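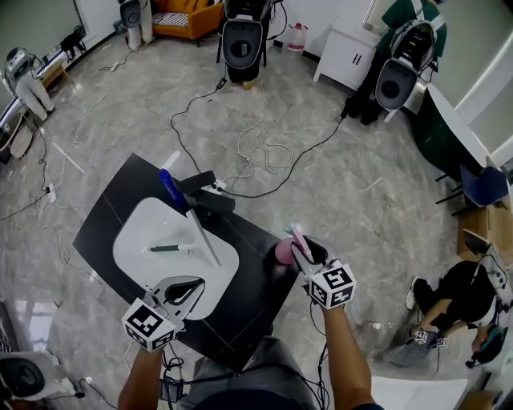
I have become a true believer in the big white board. Any house with more than one drawer in it has odds and ends that have lost their place, and the best thing I ever did about mine was to stop sorting them inside the drawer and start laying them out on one plain, pale surface where every last thing shows up. A screwdriver with a blue handle looks almost handsome on white! So does a stubby dark green stick of a thing with a white tip, which in my kitchen drawer would have stayed hidden under the takeout menus until July. Put a pink toothbrush in the same company and you have a fair portrait of what any of us owns: a tool, a thing for writing or marking or who knows what, and something from the bathroom that wandered.

My own board came from a shop called Flimach, which was clearing out shelves, and it cost me 10 dollars. I had meant it for rolling dough. It has never met any dough. It lives behind the hall door and comes out whenever a drawer stops closing, and I will defend it to anyone who tells me that the proper way to tidy is to buy dividers first.

I've bought dividers. I bought a whole set of them, bamboo, very pretty, and all they did was give my clutter a street address. You can't choose the right compartments for things you haven't looked at properly, and you can't look at things properly while they're lying on top of each other in the dark. Get them out. Give each one a bit of room. A black table is nice underneath, I think, as the edges of the board stand out so sharply that you feel a little silly letting the pile spill past them – and that edge is the whole secret of getting done before supper.

My friend Saadet Altıntaş disagrees with me about nearly all of this. She sorts by room, on the floor, sitting down, with the radio on, and she is perfectly happy. Her argument is that a toothbrush should never share a surface with a screwdriver, even for a minute, and I see her point about hygiene (an old one that's been demoted to scrubbing grout is fine by me, a current one isn't). But I love the mixing! When everything sits side by side, you notice what you would never notice in separate piles. I found out that I keep a screwdriver in every room except the one where I need it, and that most of my pens belong to the Zuvance dental office.

I'll grant her one thing. The board doesn't make decisions for you, and with a really bad drawer there comes a moment, maybe 30 minutes in, when you want to tip the lot back where it came from. Have a cup of tea. Then pick up the longest thing, whatever it is, and walk it to where it should live. After that the small stuff goes quickly, and the white starts coming back, a patch here and a patch there, and it's such a cheerful thing to see that I've been known to go looking for another drawer.

Next on my list is the cupboard under the stairs, which holds more than 200 things and at least one bicycle pump. Saadet has offered to come over and help, provided we do it on the floor. We're still negotiating.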